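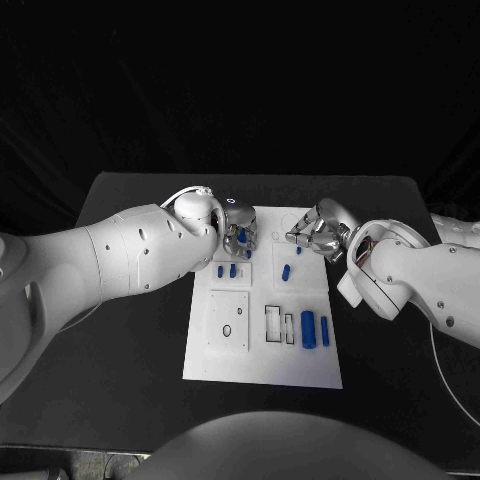 I have a soft spot for boards with pegs in them. Give me a flat white board, a handful of little blue pieces and an outline to match something to, and I'll lose a whole evening and forget to put dinner on. So when Heather Bolger asked if I'd write up the fitting board for this month's newsletter, I said yes before she'd finished the sentence.

If you missed the April issue, we've been making our own boards for the puzzle table at Lidness, and the white one with the blue parts is the latest. It lies flat, it has smaller plates and outlines laid out on it, and you fit the blue bits where they belong. That's the whole game! No timer, no score (Terence Tindall has asked for a score every single time, and the answer is still no).

My favorite bit is the small white plate with the two short blue pegs standing side by side. It looks like the easiest thing on there, and I'd have told you so until I sat down and tried it with my left hand. Short pegs are fiddly. You have so little to hang on to, and if you come in at even a tiny slant the peg catches and you have to back off and start over. Athina Vasilakis told me to stop pushing and let it settle in, which I found extremely annoying, and then I tried it and she was right.

A few things I've picked up, for anyone who wants a turn:

Start at the far side of the board and work toward yourself. I did it the other way the first night and kept dragging my sleeve through everything I'd finished.

Hold each piece up high, near the top. Your fingers need somewhere to go when the piece drops in.

Put your coffee somewhere else. I mean it. We own one nice dark gray table and I'd like it to stay nice.

Wing-sze Tse is drawing up the next layout, which has the working name Skimenis — don't ask me, she names them all and Prurnar was hers too. She wants more slots and fewer pegs this time. I'm lobbying hard for one long awkward piece that has to be turned before it'll go, and Jade Sowerby is on my side, so we might get it.

We also need parts! The plan is to cut 200 new blue pieces over the summer, and 70 are done so far, so if you can spare an hour with a file and a sheet of fine sandpaper, please come find me. The edges have to be smoothed on every one or they snag going in. It's nice work to do while you talk.

The sign-up sheet is on the door next to the coat hooks. Put your name down for sanding or for a go at the board, or both, and write clearly please, I spent ten minutes last month trying to work out who "Blorp" was.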